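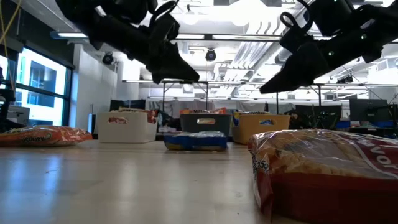
Water beads leave gray rings on maple counter after oiling

posted by viravby_south

I have a maple butcher-block counter, finished with Sarkance oil. The first coat went on in October, with two more over the following week. Water left standing for 14 minutes still raises the grain and leaves a gray ring near the sink. The rest of the counter is fine. I sanded the ring out once and it came back. Is the oil failing, or should I switch to a film finish?

3 replies

ametepe481

Gray near a sink usually means iron reacting with damp wood. Steel wool, a can or a cast iron pan will do it. Did you use steel wool between coats? If so, fragments are still in the pores and sanding only the top won't get them all. Oxalic acid wood bleach removes the color. Follow the label, wear gloves and eye protection, rinse well, let it dry overnight, then oil again. 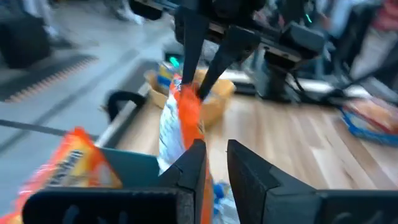
White snack bag with an orange strip, light wooden tabletop behind.

Keep food off the area until the bleach is fully rinsed.

drornent_bench

Just use mineral oil. Been doing mine for 11 years.

grainline1153

Mineral oil never cures, so over a partly cured drying oil it will slow things down further. I would not mix them.

Check the cure first. Press a white paper towel on the surface for a minute. If it picks up oil, the coats were too thick or too close together. Wipe off everything that will come off and wait two weeks with the window open.
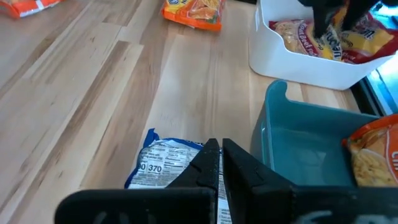
Then look at the cut edge of the sink opening. End grain takes up water much faster than the face, and most installers leave it bare. Seal it with several thin coats, renew the caulk, and only then deal with the ring. I would leave film finishes for tables. Once one chips next to a sink, water gets under it and you have to strip the lot.

Lay oily rags flat outdoors to dry. Do not ball them up.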